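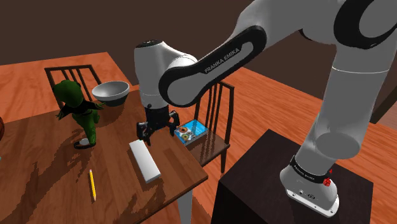

Minutes taken by the secretary, Plukham Makers and Menders
Meeting of 22/07/2018, back room, start delayed by the projector lead

1. Last minutes
Agreed. One correction, the soldering irons are on loan and not ours.

2. Trason table-top practice package – main item
Subscription offer from Trason. Software only: you get a simulated arm (the Franka one), a set of ready made rooms and a lesson pack. Members had the trial for the past month on the two club laptops. Question tonight was do we pay for it, and if so which version.

Price as quoted: 2,166 for the year, up to 40 log-ins, support by email. No discount for clubs, we asked. Smaller licence exists but leaves out the lesson pack.

What members liked
– Arm moves sensibly, joints stop where they should. Much better than the free thing we tried in December.
– Table lesson is the good one. Wooden table, pencil, white block, bowl, little blue tray with the rings in. Ordinary stuff, so beginners get what they are meant to do.
– Gripper opening can be set by hand or from a script.
– You can wreck a run and just reset. No one is paying for fingers.

What they didn't
– Slow on the older laptop. Shadows off helps a bit.
– Rings are fiddly. Several people gave up and did the block instead.
– The little figure in the green hood gets knocked over if you swing the arm in from the back. Falls off the table and you have to reload. Asked Trason if it can be pinned down, no answer yet.
– Manual is 127 pages and the index is wrong from the chapter on cameras onwards.
– Pencil rolls. Some thought this was realistic, others thought it was a bug. Left it there.

Long discussion on whether practice on screen is any use when we don't own an arm. One view: pointless, spend it on the lathe. Other view: the college at Skustlow has a real one and will take people who have done the lessons, so it is a way in. Secretary to get that from the college in writing, what we have is a phone call.

Also raised – Nyanda do something similar, cheaper, but you build your own rooms. No one had time to try it properly. Demo looked ok, a bit bare. Would need somebody to make the tables and chairs etc and there were no offers.

Show of hands: 13 for carrying on with Trason, rest against or not fussed. Not a commitment to buy yet.

Agreed:
– ask Trason for a second trial month
– ask them again about the hooded figure and the ring lesson
– try Nyanda on the newer laptop in teh same month
– price up more memory for the old laptop
– back to this item next meeting, decision then please

3. Lathe
Belt still slipping. Deferred, ran out of time.

4. Key to side door
Two keys missing. If you have one bring it back.

5. AOB
Biscuit tin is empty, money in the tin is not enough for refill. Someone asked if the Trason log-ins work from home. Yes for the trial, not clear for the paid one, added to the list of questions to send them.

Closed late, chairs stacked. Next meeting same room, date to be emialed.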